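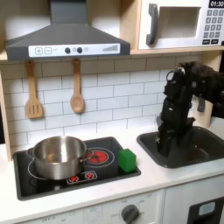
The kitchen test, and what it leaves out

Every gripper maker I visit has a toy kitchen now. It photographs well, it costs less than a decent servo, and a buyer can look at a saucepan and a sink and think of home. Gruneck has one in its back lab, with a green block parked at the end of the cooktop and a black arm that spends most of its day with its gripper down in the sink.

I went on a Friday to watch two grippers go head to head. One was the Strebel, a plain parallel jaw that has been around long enough to bore people. The other was the Grunum, Gruneck's own design, with softer fingers and a brochure that uses the word "intuitive" on every page. Same arm, same controller, same list of chores.

Stavros Lazarević runs the trials. He had 683 attempts logged before I arrived and was in no hurry to tell me who was ahead. "Depends what you call a pick," he said. If the block leaves the sink and falls back in, the Grunum software scores it as a pick. Lazarević doesn't. Gruneck's sales sheet does.

So we ran our own. The job was to get the block out of the basin and set it down beside the cooktop, with 13 tries for each gripper. The Grunum managed 10. The Strebel managed 10. Its misses came early, when the block was pressed into a corner and the jaws couldn't open wide enough against the wall. The Grunum's misses were scattered, which bothers me more. A fault I can predict I can plan around.

The block is also soft and stays put when you squeeze it. Ask for a wet plate or a fork lying flat and the mood in the room changes. Plates are "on the roadmap." Forks were 2 for 13 the last time anyone tried, with the Grunum, and that number is missing from the sales sheet too.

Prokodham, which sells the controller, says a December update will improve contact sensing. Maybe. I heard much the same about the last update. Until then I'd want to know what the softer fingers are supposed to buy me, given that the cheaper jaw got the same score on the maker's own counter.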